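July, getting on for midnight

Back from Strand with a van full of other people's good intentions, and a bad knee. 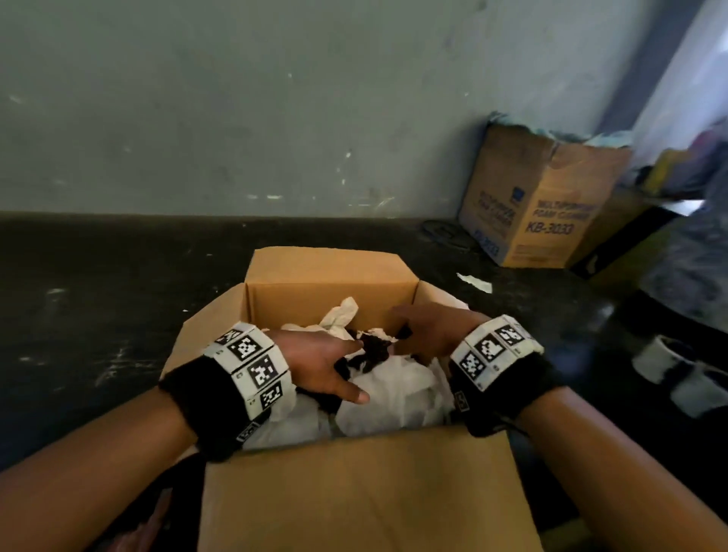 I have never trusted a box that someone else packed. My sister did the lot while I was signing for the van, and she is a great believer in padding. Paper, plastic, more paper, a jumper for luck. I don't say it doesn't work. I say that by the time you've dug down to whatever it is you were protecting, you've forgotten why you wanted it, and now you own a bin bag of tissue as well.

The plan was to do 5 boxes a night and be straight within the week. I got that plan from the leaflet the removal people send (Pakeck, and very pleased with themselves they are). It says an unpacked home is a settled home. It also says to open the kitchen first, label every side, and keep a "comfort box" with the kettle and a candle in it. A candle! I had the kettle on the passenger seat with the belt round it and that did me fine all the way to Cledness.

Did one box properly tonight and two badly. The badly done ones I opened, looked at and closed again. One is cables. I know I'll never need them, and I know that the morning after they go to the tip something in this flat will want exactly that plug. The other is Mum's sewing things and I wasn't going to start on those at ten at night.

Clothes and odd bits of cloth are the worst to unpack, I've decided. A plate is a plate, you put it on a shelf. A bit of dark cloth could be a scarf, or the lining of something, or a thing I cut up for dusters years ago and then felt bad about. I pull it out, hold it up to the bulb, put it on the chair. The chair is now full. I'm told there's a method for this, where you hold each thing and ask if you love it. I asked a pillowcase and got nowhere.

Paid 82 pounds extra for what they call the Careful Wrap, against my better judgement. As far as I can make out, that bought me the same wrap in a bigger roll. Nothing has broken so far, I'll give them that, but nothing broke the last time either and we used old newspapers and Dad's towels. I'd like to see the two done side by side before I call it worth the money.

The flat itself I'm reserving judgement on. The agent from Sonell said it had "character walls". I've seen walls with less character and been happier with them. She also said a coat of paint would transform it, as people do when they aren't buying the paint. The man downstairs reckons 600 pounds to have the whole place done, but he also reckons the heating is very good, and I've had my coat on since seven.

Hung the mirror. Took it down. It made the hall look longer, which was the idea, only now there was more hall.

Supper was toast, no butter, the butter being in a cool bag I haven't found. My sister swears it came up with the first load. She swears to a lot of things. She's coming back in the morning to "help me decide" — meaning she will decide, and I'll be carrying it down the stairs. I've hidden the brown lamp already.

Things to do tomorrow, if the knee allows:
Find butter, or bury it
Ring about the water meter
Flatten the empties before they take over
Ask downstairs when the bins go, and then ask someone else
Curtain for the bedroom, anything, a sheet will do

There's a street lamp straight in at the window. The agent called it a bright room and I suppose she'd say she was right. Bed, on the mattress, on the floor, with 4 screws missing from the frame and the bag they should be in taped shut and marked ALL SCREWS.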